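Rirnier Opens Simulated Household Set for Two-Armed Robots

Collection covers doors, cabinets and drawers; first release planned for December

Rirnier said it has begun gathering examples for Venditz, its learning system for two-armed mobile robots, inside a set of simulated homes. The work covers the ordinary things that stand between a robot and the rest of its job: room doors, cupboard doors and drawers. Operators steer the simulated robot through each task, and the recorded motion becomes training material for the system.

The company plans to record 300 examples for each of 19 tasks. Each example holds the joint positions of both arms, the state of the grippers and the camera views available to the robot, all saved on the same clock.

"A door handle is a small target at an awkward height, and you have to get to it with a wide body behind you," said Kwan-ho Chung, who leads data collection at Rirnier. "We wanted a lot of approaches to it from a lot of starting spots, including ones where the operator had to back up and try again."
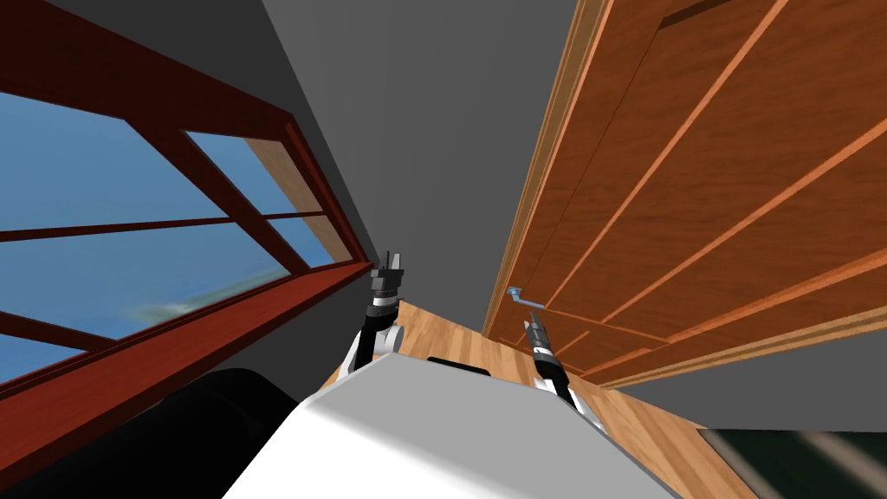
Starting positions are drawn at random before each attempt. Room layouts, wood finishes and handle shapes also change between sessions, so that Venditz does not learn to rely on a single room. Operators work in shifts of 2 hours and are asked to move at a steady pace and to pause briefly before closing a gripper.

Attempts that fail are kept. They are stored apart from the others with a short note from the operator on what went wrong, such as a missed grasp or an arm that ran out of reach. Colleen Chisholm, who runs the review desk, said the notes have already changed how tasks are written.

"Our first instructions just said to open the cabinet," Chisholm said. "One person would pull from the edge and another would pull from the handle, and the recordings didn't agree with each other. Now the sheet says where to grip and how far the door has to swing before the attempt counts."

Close-range views get particular attention in review. Over the last few inches of an approach, the overhead view is often blocked by the robot's own arms, and the system depends on what can be seen past the fingers. Reviewers check that the gripper is open on the way in and that the fingers line up with the part to be grasped. Recordings in which the gripper passes through a solid surface are thrown out and the task is run again.

The simulator was built with Shek, which supplied the room models and the contact settings for hinges and latches. Yen-ting Fang, an engineer at Shek, said hinge stiffness was the hardest part to set. Early cabinet doors swung open at a light touch, and the operators picked up habits that would not carry over to a real kitchen.

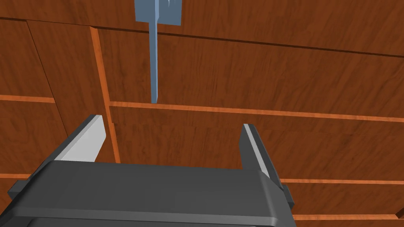 Availability

The first release of the examples is planned for December and will go to 5 partner labs. It will include the recordings, the task sheets and the operator notes for failed attempts. Room models will be licensed separately by Shek.

Trials on physical robots will follow at Rirnier's Ondeck test site, under Hermine Wallner. The same task sheets will be used there.

Labs that wish to apply for access should write to Szu-yu Sin, partner relations, Rirnier.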